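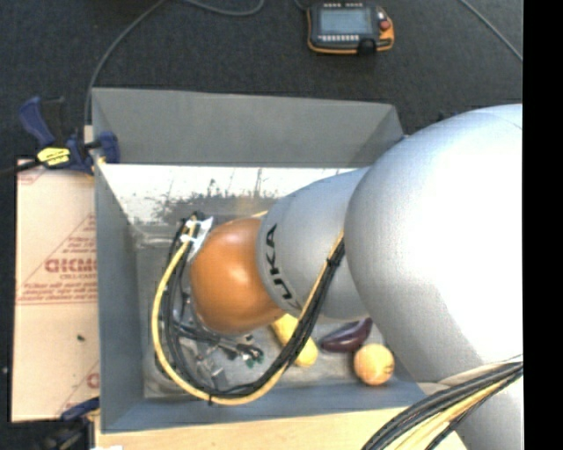 # Bin picking, gripper round two

Gripper week at the Nenlow annex. Quick page so the Eltedstead people can follow along without me emailing everybody. Harriet Zamora on the pendant, me (Josée Simard) on the clipboard and the clamps. Same KUKA arm all the way through, same gray metal bin, play-food type stuff to grab. Three grippers on the list: the Zultham, the Brabec narrow, and our own old one from February.

Rules, such as they are: one bin, 200 tries per gripper, no helping. If it drops outside the bin it's a miss. If it comes up holding two things, also a miss — Harriet disagrees, she's wrong.

## The bin

Clamped at the corners, blue and black bar clamps. It walked across the tabletop in February and we lost an afternoon to re-teaching. Do not take the clamps off to "borrow" them. You know who you are.

Tall sides are the whole point of this test. Any gripper can get a thing off a flat table. Getting down next to a wall with that much arm behind you is where the trouble starts.

## The cables

Big loop hanging down into the bin, black lines and the yellow one. Tied up but it still swings where it wants. Crosses right over the yellow piece if you look from the side. Counts as a real problem and I'm logging it seperately: anything where the loop touches an object before the fingers do gets a C next to it.

Zultham wants its cable run up the back of the wrist. Have not tried yet. Needs longer leads, ordered.

## The objects

Purple eggplant — everybody's least favorite. Glossy, curved, rolls onto its back as soon as you breathe on it. Narrow end is the good end if you can get to it.

Round orange-yellow one. Easy in the middle of the bin, awful against a wall.

Long yellow one. Fine lengthwise, hopeless if the gripper comes in a quarter turn off. Most of the angle errors are this guy.

## Scores so far

- **Old one:** 71 misses in 200. Mostly walls. Slow to close, you can hear it thinking.
- **Zultham:** half done. Closes fast, opens wide, knuckles stick out too far for the corners. Nice on the eggplant.
- **Brabec narrow:** Tuesday. Gets into the corners on paper. Fingers look short to me but we'll see.

Not putting a number on the Zultham till it has its full 200. Please stop asking for one, Harriet already told two people a number and it was the wrong one.

## Pendant

Lives on the carpet on the far side of the bin, where Harriet likes it. Red button facing up, please. Watch your feet, there's gray cable across the floor over there too.

Jog speed stays low for all of this. I know it makes for boring watching.

## Still to do

- finish Zultham, then swap tool and redo the payload data (we forgot last time, arm sagged on every approach)
- Brabec full run
- one long soak on whichever wins, 2,000 picks, overnight if the annex lets us
- decide about pads. The soft ones grip better, the vendor says 3,000 cycles before swapping, I'd like to see that for myself
- new ties for the loop, shorter
- tidy up the tabletop, the CELL-CAST board can go back to the rack when someones going that way

More once the Brabec is on. If you want the raw sheet ask Harriet, mine has coffee on it.

— J.S., Mon 14 July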